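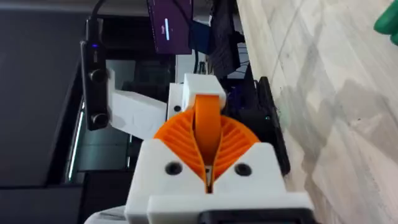 Lutfa Debnath has been responsible for the shared making room at Prasonwood for 3 years, and she was interviewed by Qiuyue Luo for the centre's April bulletin. The conversation began with colour. When the room opened, members printed in whatever filament was left on the spool, and parts from separate projects were regularly confused. Under the present practice a project settles its colours at the outset and keeps to them. "I am less concerned with how it looks than with what happens at closing time," Ms Debnath said. "A person clearing up should be able to tell at a glance which tray a part goes back to."

She was asked whether members had objected. Some had, she said, mainly those who had brought their own materials, and the rule was relaxed for anything small enough to be finished and taken home in one visit. Longer projects are given a tray and a shelf label. The trays were bought from Fandier in a single order of 50, and two have since cracked.

The discussion then turned to fixings. Screws are stored by length in the Flullis drawers beside the door, and a printed card on each drawer states the size. Ms Debnath acknowledged that the cards had fallen out of date during the winter and said that they would be replaced before the summer session. "People will not read a long notice," she said. "They will read a number on a drawer, provided that it is the right number."

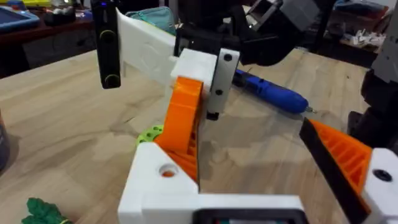 The question of the table occupied the larger part of the interview. Members are asked to leave the surface clear at the end of a session, but Ms Debnath does not expect it to be clear while work is going on. The light wooden top is used for assembly as well as for small loose articles, and a blue cordless screwdriver may lie a short distance from a lime-green gear shape or a little piece of green foliage of the toy kind. She regards this as normal use. Her concern is with the tools, which are signed for and must be returned to the rack by the member who took them out. "The screwdrivers travel further than anything else in the building," she said. "I have found one in the kitchen."

Small articles without a label are placed in the Xia box under the window, where they are kept for 2 months. Ms Luo asked what was done with those left unclaimed. Toy pieces are passed to the family room, Ms Debnath replied, and printed parts are offered to other members before being thrown away.

A sum of 2,000 pounds has been set aside for the room this year. Ms Debnath intends to spend most of it on lighting over the table and a second tool rack. Members who wish to comment on the plans may leave a note at the front desk.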